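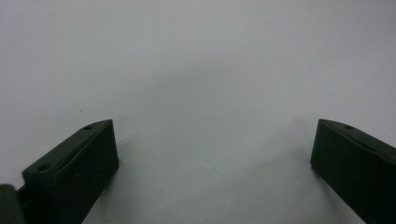

版块:智能家居与自动化 > 杂谈

标题:到底有哪一样家务,机器现在能从头干到尾?

共17楼

1楼 楼主 半夜修水管
上周二晚上我姐夫来吃饭,饭桌上又吵起来了。他说再过两年家里就不用人收拾了,叠衣服、擦桌子、收碗都交给机器。他在Trilham上班,卖仓储设备的,说话一向这个口气。我在车间干了半辈子维修,自动化设备天天摸,反而一点都不信。
我的问题很简单:不算扫地机,不算洗衣机洗碗机,有没有哪一样家务,机器能从头干到尾,中间不要人插手?请举自己见过的,宣传片不算。
宣传片我看够了。桌子干干净净,杯子一个,位置正好,手把都朝着机器。我家桌子什么时候那样过?

2楼 腌萝卜
洗衣机凭什么不算?我奶奶那辈人洗一天衣服腰都直不起来。你把已经解决的都划出去,剩下的当然都是没解决的。

3楼 楼主 半夜修水管
回2楼:洗衣机我服气,好东西。可衣服是谁放进去的,谁掏的口袋,谁把白的和红的分开,谁晾的,谁叠的?中间那一段最费力气的归了机器,两头最烦人的全留给人。我问的就是两头。

4楼 灰雀
两头的问题说到底就是抓取。我做过一阵子这方面的活,说点实在的。
现在最常见的还是两指夹爪,就是两个硬块对着夹。夹方盒子很好,夹瓶子也行,换成一条湿毛巾,或者一张贴在桌面上的纸,难度马上就不是一个级别。纸没有边可以下手,人是用指甲抠一下,或者手指按住往桌沿一拖,两根硬指头要学这个动作得费老大劲。
你们别看不起这个“抠一下”。我们组为了从平面上拿起一张薄卡片,折腾了整个October,最后换了指尖的材料才勉强能用。换一张桌子又不行了。

5楼 楼主 半夜修水管
“换一张桌子又不行了”,这句我要抄下来发给我姐夫。

6楼 Surkemberg老王
我说个车间的。我们厂给Drirnia做配套,有一道工序是把小件从料盒里捡出来摆到托盘上。前年上了一套机械臂带视觉的,验收那天漂亮得很。后来来料换了供应商,零件表面亮了一点,反光,识别就开始抽风。厂家来人调了三趟,最后的办法是在旁边放个人,它捡不起来的人来捡。
那个人就是原来捡零件的那个人。工资没变,活变成了盯着机器。他跟我说比以前累,以前还能走走神。

7楼 一勺盐
笑死,但是也太真实了。
不过老王,这台设备后来撤了没有?

8楼 Surkemberg老王
没撤。夜班用它,白班用人。夜班招不到人,慢就慢点,总比停着强。所以我也不能说它一点用没有,只能说跟当初讲的不是一回事。

9楼 灰雀
老王这个结论我同意一半。反光这个事现在好多了,前年的方案和今天的不能比。现在的路子是先让人拿着手持夹爪把动作做很多遍,把数据录下来再去训练,不用一条一条写规则。见得多了,换光线换零件都比以前扛得住。
你们骂的很多毛病是上一代的毛病。

10楼 楼主 半夜修水管
回9楼:每一代出来都说毛病是上一代的。我九几年进厂就听这句话了。
再说,人拿着夹爪做很多遍,那得做多少遍?我擦桌子一辈子也没练过,我妈给我一块抹布我就会了。

11楼 灰雀
叠一种毛巾,我们录了700遍。成绩我照实说:在我们自己那张台子上,测了153次,有56次要人上手帮一把。帮的意思是毛巾皱成一团,或者夹空了,它还在那儿一本正经地叠空气。
换到同事家里的餐桌上没有正式测,我就不报数了。观感是更差。
你说人不用练,这个不对。小孩从抓勺子到能叠衣服要好几年,那几年都是在练,只是没人给他计数。

12楼 腌萝卜
三次里起码有一次要人帮,那我宁可自己叠。我叠一条毛巾才几秒钟,站在旁边等它失败反而耽误工夫。
不过我得替灰雀说一句,愿意把失败次数报出来的人不多。卖东西的从来只报成功的。

13楼 北窗
楼里说的都是干不干得了,我提另一个角度,值不值得。
我妈中风以后右手不好使,叠毛巾对她来说是真的难,她又不愿意喊人。如果有个东西能叠,慢,偶尔要按一下重来,她会高兴的。她有的是时间。你们嫌慢是拿自己的手在比。
去年我问过一家叫Wubshet的代理,他们有台带臂的样机可以租。上门来的是个姓Sjögren的工程师,Sigrun Sjögren,中文说得挺好,人也实在。她在我家待了一下午,走的时候跟我讲,建议我先别租。理由是我家过道窄,地毯边会翘,桌上东西每天不一样,她保证不了它不把杯子碰下来。我妈自己又没法去捡碎玻璃。
所以我站哪边呢,我是盼着它能行,但是目前没有。

14楼 楼主 半夜修水管
回13楼:你这个我认真看了。我发帖的时候想的是我自己家,没想到手不方便的人。这种情况标准确实不一样。
但我还是要抬个杠。正因为是老人用,出了错没人兜着,要求应该更高才对。年轻人家里摔个杯子扫扫就完了。最需要它的人恰恰最经不起它出错,这个矛盾我看不出这几年怎么解。
那位工程师不错,肯说“先别租”的,以后我真要买会找她这样的人问。

15楼 一勺盐
我在饭店后厨,说说洗碗。洗碗机我们有,大的,传送带那种。碗上的剩菜是人刮的,筷子是人理的,洗完是人码的。以前后厨的领班Amnuay Duangkaew找人来看过能不能把码碗这一步也自动了,对方先问碗有几种规格。老板这些年补货,碰上什么便宜买什么,盘子有圆的有方的,还有鱼形的。来人看了鱼形盘子以后就没再联系过。
真想自动化也行,先把碗全换成一样的。那换碗的钱谁出?

16楼 灰雀
15楼说到根上了。工厂能自动化,靠的是把环境收拾得服服帖帖,零件朝哪边都给它固定好。家里没人愿意这么过日子。
所以我也不跟楼主争“从头干到尾”了,今天确实没有,至少我手上没有。但是“帮一半”的东西我觉得会先进来,比如你把毛巾摊平,它负责叠和摞。你们又要说那跟洗衣机一样,两头留给人。是的,一样。洗衣机当年不也这么进来的。

17楼 楼主 半夜修水管
摊平了我顺手就叠了呀。
行吧,先不锁帖。谁家里真有一台在用的,上来说说,用了多久,一个星期里你帮它几回。厂家的人也可以来,把帮了几回写上就行。我姐夫刚才看完了整个帖子,回了我一个字:“哼。”礼拜天他还来吃饭,碗归他洗。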